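Toy and Miniature Swap Board > General Talk > Washing secondhand plastic animals, what do you all do?

mapleandmoss
Posted 08/06/2024

Hello everyone, warm hello from a rainy porch! I have been lurking here since before we moved house and finally have something to ask. A neighbor was clearing out her late aunt's sewing room and passed me a big tub of plastic farm and zoo animals, mostly Maleo with some older Toom mixed in, and a few I can't place at all. They are sticky. Not dirty exactly, just that tacky film old plastic gets when it has lived in a closed tub for years, and they smell like the inside of a thermos.

My grandkids arrive in July and I would love to have these ready on the low shelf for them. My sister says dishwasher, top rack, done. My mother always used a bucket and a nail brush. I'm nervous about the painted ones because the eyes are so sweet and I would hate to wash them off. What do you all do?

tinbarn
Replied

Welcome, maple! Please don't do the dishwasher. I lost an entire set of Toom goats that way and I still think about them. The legs softened and every last one came out leaning like it had been to a wedding. Lukewarm water, a squirt of plain dish soap, soft toothbrush, and let them dry standing on a towel overnight. If the film doesn't come off the first time, do it again the next day. It usually takes me 2 rounds for anything that has been stored in a tub.

quiltedhen
Replied

Sorry tinbarn, I have to disagree with you a little (with love, you know I think the world of your barn dioramas). I've been running the solid Maleo animals through the top rack for years with the heated dry turned off and have never lost one. It's the hollow ones you have to watch, because the water gets in through the little seam and then you have a cow that sloshes. I suspect your goats got the drying cycle.

tinbarn
Replied

They did get the drying cycle. I'd still never risk it with paint! Eyes and hooves are always the first to go, and you can't put a Toom eye back on and have it look right. I tried on a sheep and it looked surprised for the rest of its days.

orchard565
Replied

Baking soda paste for the sticky ones. Leave it ten minutes, rinse. Test on a foot first.

Also maple, if any of yours have a tiny four-digit number under the belly, would you post it? I have a bear marked 1659 and have been trying to find out who made it for ages. The seller told me Clillov but the Clillov ones I own don't have belly numbers, they have them inside the leg.

mapleandmoss
Replied

Oh, you are all so kind, thank you. I did a test batch last night with the toothbrush and they came up lovely, and the smell is nearly gone. No belly numbers so far, orchard, but I am only a third of the way down the tub and I will keep turning them over for you.

Now a second question, if you'll put up with me. How do you keep them once they're clean? I don't want to put them straight back into a closed tub and have the same trouble again.

quiltedhen
Replied

Open trays, every time. I use shallow plastic ones from the Nellitier kitchen aisle, the kind meant for drawers. Air gets all around the animals, little hands can see what's there without dumping everything on the rug, and the tray goes straight to the sink when it gets grubby. Pale colors are best in my opinion, you can spot dust and stray bits of glue right away. Don't overfill them either. A tray with room in it gets played with, and a crammed one gets ignored (at my house anyway).

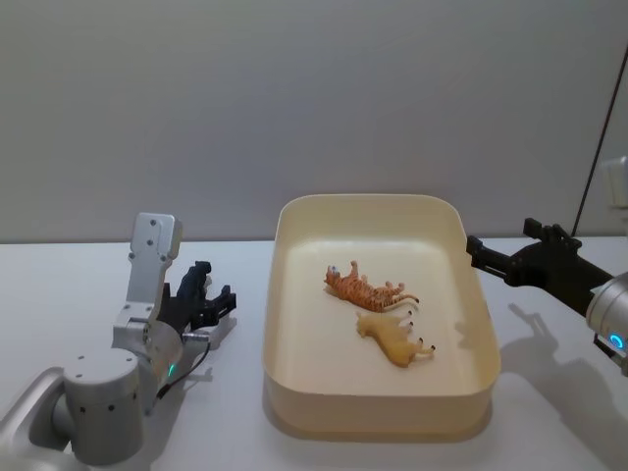

Two toy animals in a cream plastic tray

tinbarn
Replied

On trays we agree completely, write that down somewhere! I'd only add to keep them away from a sunny window. I had a shelf of animals by mine from about the year 2000 on, and the sides facing the glass went a sort of weak tea color while the backs stayed bright. Turn them now and then if the window is all you've got.

orchard565
Replied

Cardboard trays are fine too and they're free. I don't see the need to buy anything.

quiltedhen
Replied

Cardboard is fine until somebody puts a damp hippo on it, orchard. But yes, free is free, and I've used plenty of shoebox lids in my time.

mapleandmoss
Replied

I think I'll start with shoebox lids and treat myself to a proper tray or two for the favorites. There's a donkey in here with one ear chewed flat and I already know he is coming to live on the kitchen windowsill (on the shady side, tinbarn, I promise!).

Orchard, I've just found a bear. No number, I'm afraid, but he does have something scratched inside the back leg that I can't read without my good glasses. I'll have another look in the morning and report back.

orchard565
Replied

Inside the leg sounds like Clillov to me. Try rubbing a bit of chalk over it, the marks show up much better.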